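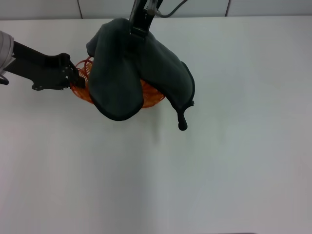

Dark gray cloth over an orange basket, on a white table.

She has been a court clerk for 20 years and she talks fast, one eye on the door. Friday, a little before nine. First hearing at half past. "Ask whatever you want, but ask it quick."

So, the backlog. Her courthouse started the year with 964 civil files open. Small stuff, most of it. Unpaid invoices, fence lines, a landlord who kept a deposit. The reform was meant to move these along by sending them to a mediator first. Did it?

"Some. The easy ones. The easy ones were going to settle anyway, in the hallway, five minutes before the judge walks in. We used to call that Tuesday."

The numbers she keeps on a sheet taped inside her cabinet: 178 files sent to mediation since August. She won't say how many came back. "Plenty. They come back thicker than they left."

The trouble, as she tells it, is staffing. The district has 2 mediators on its list. One covers the coast as well. When he's there he isn't here, and people who took a morning off work get a slip of paper with a new date on it. No phone call, nobody has time to make the calls.

Then there's the software. The ministry bought a case system called Trateo, and every file has to be entered in it before a mediator can be asigned. Clerks got one afternoon of training. She still writes everything in the ledger too.

"If the screen freezes I have the book. The book has never frozen."

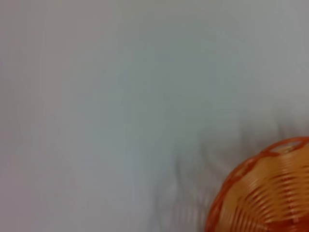

She pulls a file to show how it goes. Ferkus against Brandão, two firms, a shipment of roof tiles that one says was short and the other says was fine. Filed in spring. Sent out to mediation, sent back, sent out again after somebody noticed the wrong form was used. The sum in dispute is less than what the lawyers have billed by now. She guesses that, she says, she hasn't seen the bills.

One postponement in the file has a single word in the reason box: Illness. Whose? Doesn't say. The drop-down menu doesn't ask.

"A judge wants to know who was sick. The other side wants to know. I get yelled at on the phone over a menu."

Would she scrap the whole thing? No, and she's quick about it.

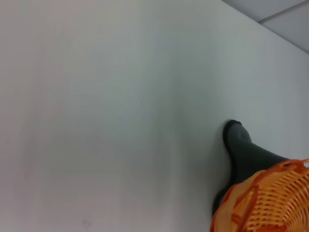
Staff writer

"I like mediation. I've seen neighbors walk out of that room talking to each other. You don't get that from a ruling." What she wants is a third mediator, and a rule that lets a clerk send a file straight to the judge when both sides have already said no. At the moment they have to say no in person, in the room, on the date.

She has written to the ministry on this. Got a reply thanking her for her intrest.

And the judges? A pause, the only one. "They're tired. The good ones stay late. You can tell by the parking lot."

It's nearly nine thirty now and people are lining up at the window, a man with a folder under his arm, a couple who aren't speaking. She puts the ledger back under the counter and asks me to leave her name out of it. Then she calls the first number.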